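Keeping Pistetura on its knees: a term looking after one humanoid
Student project report, robotics workshop module
21/01/2023

I came into this project thinking I'd be writing clever software. Instead I spent most of the term with a hex key in my hand and a roll of labels in my pocket, and I liked it far more than I expected to. My job was to set up and look after Pistetura, the silver humanoid in the mock bedroom at Nurnwood, so that the other students could run their tidying tasks on it without losing half the afternoon to faults. I wasn't marked on how well it tidied. I was marked on whether it was fit to use when people turned up, and on what I wrote down when it wasn't.

What I was given in September

The handover was a folder, a box of spare screws and a log file with 2,057 entries in it, nearly all of them saying things like "arm fault, restarted". Restarting does clear a fault, but it tells the next person nothing, and I could see the same wrist error coming back again and again under different wording. So the first thing I did was rewrite the log sheet. It now asks which joint, what pose the robot was in, and which cables were moved before the fault came up. It takes a minute to fill in and people grumbled for a bit, then stopped.

I also split the setup into two parts, one for the robot and one for the room. I can't recommend this enough! Before that we'd chase a fault in the arm for an hour and then find the furniture had been shoved across by a hand's width. 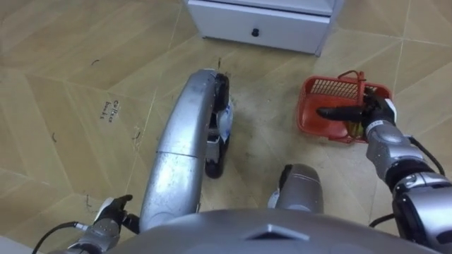

The kneeling pose was where most of my faults lived, so it got most of my time. When the robot is down low everything is folded up tight, the arms have to work close to the floor, and any slack in the wiring has to go somewhere. On the right arm there's a black cable looping along the outside, and with the fingers down inside the red basket that loop matters a lot — too short and it pulls at the connector when the elbow opens, too long and it catches on things. I ended up setting the length with the hand at its lowest reach and checking it again with the arm tucked in. The screws on that arm are all out in the open too, which makes the weekly check quick. I go from shoulder to wrist with the key and mark each one with a paint pen as I go.

Cables, then more cables

My first attempt at tidying the wiring was a disaster, if I'm being fair to the robot. I tied everything down beautifully. It looked like something out of a catalogue, and then the first time it knelt, one of the ties went ping and the left wrist dropped out. Lesson learned (and written in the log, with the pose). I cut off 5 ties, put 3 back in looser places, and left proper loops at the wrists.

After that I made up a kneeling test, which I called the Saliba routine after the name already on the old test folder. The robot goes down, reaches forward with the left arm, reaches across with the right, closes each hand on something light, opens it, and comes back to rest. You watch the cables the whole way and keep a hand near the stop button. If a loop goes flat at any point you stop and give it more slack.

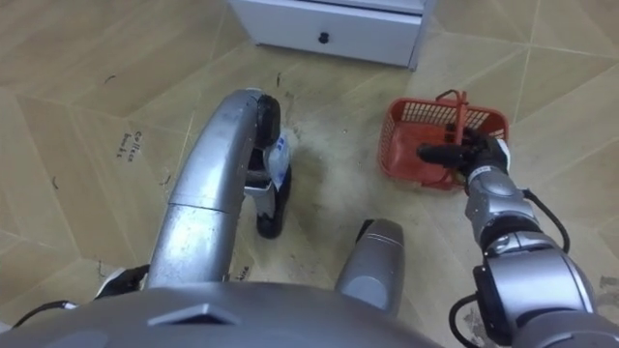
The closing part of the routine is the bit I'd defend if anyone wanted to shorten it. An empty hand will close nicely all day and show you nothing. Give it something to hold and the motors have to keep pushing, and that's when a tired connector shows itself. I let each hand hold for 8 seconds and watch the current readings on the screen. A steady line is fine. If it wobbles, I open the hand, power the arm down and reseat the wrist plug before doing anything else.

I do the hands separately first and then together. The two arms misbehave in their own ways, and if you start with both you can't tell whose wobble you're looking at.

The room checks

These are boring but they saved me more time than anything on the robot. The small white cabinet has to be in its place, the floor has to be swept where the robot will kneel, and the long cable has to lie clear of the feet. We write notes on the floor in marker, "Collect books" and so on, and I leave those alone when I clean.

I walk the long cable from the wall to the robot by hand before every session. It sounds fussy, but I found a nick in the outer cover that way in my second week, and I'd much rather find one with my fingers than with a fault code.

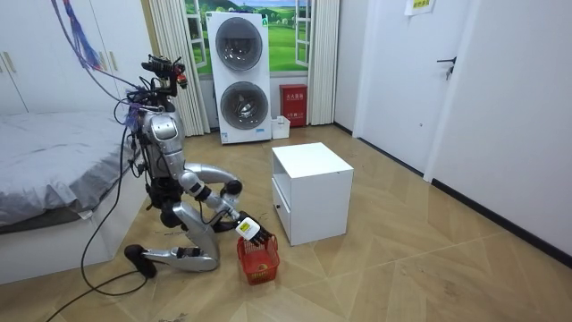

Figure 3. Pistetura kneeling beside the bed, one hand at the basket, with the long black cable running back across the floor.

What still isn't right

The left wrist is better but I wouldn't call it cured. My guess is the plug itself is worn, and a new one is on the Mistov order with the spare fingertips. Until it comes, whoever takes over should reseat it at the start of each session and write down that they did.

I'd also like a proper hook for the cables behind the robot's back. At the moment the strands hang in a bit of a tangle, and I redo them more often than I should have to. I sketched a bracket for it but ran out of term, so the drawing is in the back of the folder with the measurements. The hex keys are in the top drawer of the bench — please put them back there.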